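Two-Arm Bench, Gripper Comparison: Pre-Run Checklist With Comments
2020-01-11
Bench notes, Clammont lab

Scope: parallel two-finger grippers, Kestov fingers against the Moynihan fingers we have used since November. Same arms, same controller, same kitchen items. 20 runs per set of fingers. Fill in every line before the first run and again after any finger swap.

1. Power and stops

1.1 E-stop pressed and released, both arms drop out and recover. OK.
1.2 Base lights green on both arms before enabling motion. OK.
1.3 Controller log cleared, clock checked against the wall PC. OK. Clock was 3 seconds slow and was reset.

2. Cables

2.1 Cable runs have slack at the wrist through full rotation. OK on the left arm. On the right arm, turn the wrist by hand to both limits and watch the loop.
2.2 Ties tight, no bare wire, no rubbing at the joints. One tie replaced.
2.3 Connectors seated at the gripper end. OK.

3. Grippers

3.1 Finger screws torqued and marked with paint pen. OK.
3.2 Open and close five times with nothing in the jaws. Listen for clicking. Kestov set is louder on opening. Not a fault.
3.3 Pads clean, no crumbs or tape residue. Wiped both.
3.4 Start pose: both grippers open, right over the toaster oven, left just behind the gray plate. Fingers must not touch anything at start.
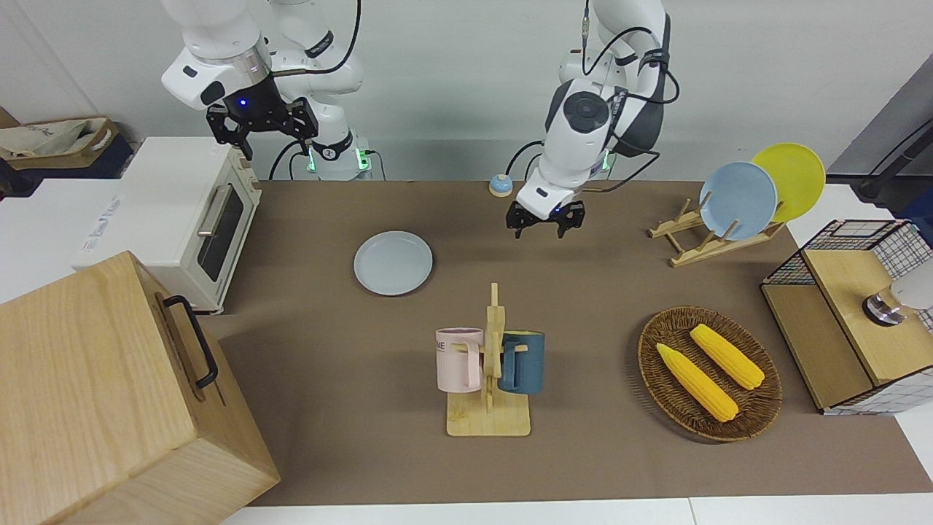
3.5 Force limit set to the low value for the mugs and the plates. It was still on the high value from the last set of runs. Changed, then read back from the controller. Please read it back every time. The screen shows the new number before the controller has accepted it.
3.6 Finger width entered in the controller matches the fingers fitted. Failed on first check. The old width was loaded. Fixed.

4. Table and items

4.1 Brown covering flat, no raised edges where a finger could catch. OK.
4.2 Toaster oven unplugged, door closed. OK. Door pulls are done by the right arm only.
4.3 Mug rack upright, pink mug on the left and dark teal mug on the right. OK.
4.4 Corn in the oval basket, both cobs on the same diagonal. OK. Corn is the item where the two sets of fingers differ most, so place it the same way each time.
4.5 Dish rack loaded, blue plate in front of yellow. OK.
4.6 Bell at the back of the table, between the arms. OK.

5. Cameras

5.1 Fixed camera mount tight. OK.
5.2 Both grippers and the full dish rack in view at start pose.
5.3 Exposure locked. OK. Auto exposure spoiled 2 runs in the earlier set and those were repeated.
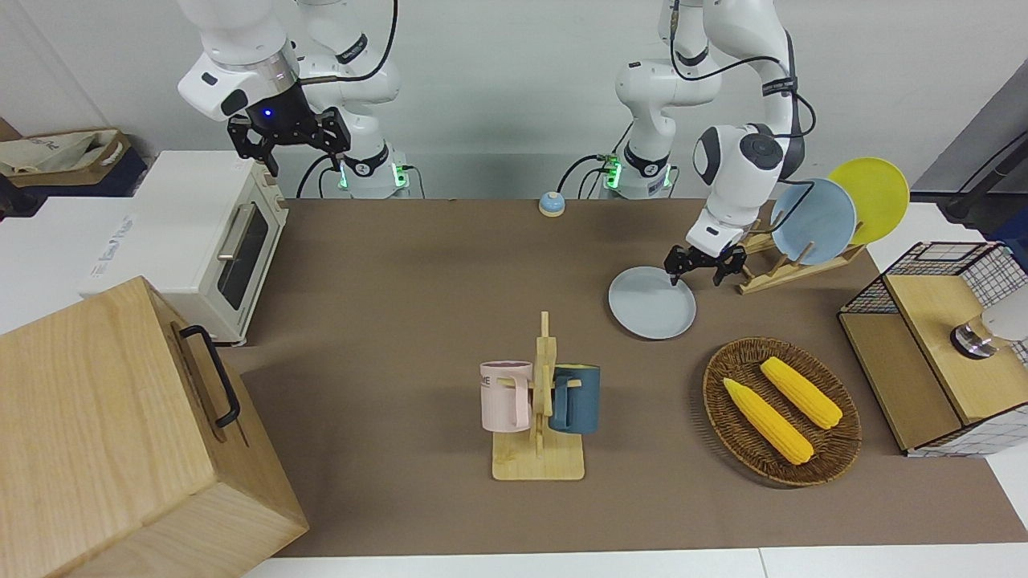
Lurngate wrote back on the draft of this list and asked that 3.5 be done before 3.2, so that the empty cycles are run at the low force as well. They also want the pad wipe repeated halfway through each set, at run 10, and written down with the run number. Their own pads lost grip on smooth plates late in a set.

Both changes are accepted for the next issue. For this one, do the steps in the printed order so the results match the runs already logged.

6. Open items

6.1 Right wrist cable loop. Recheck after the first set.
6.2 Spare Moynihan pads. One pair left in the drawer, more on order.
6.3 Run 23 in the combined log has no finger label. Leave it out of the comparison unless the video settles which set was fitted.

Result: cleared to run with the right arm at reduced speed until 6.1 is closed.

Clammont lab, bench notes | Contact the bench desk | © 2020 Clammont | Back to top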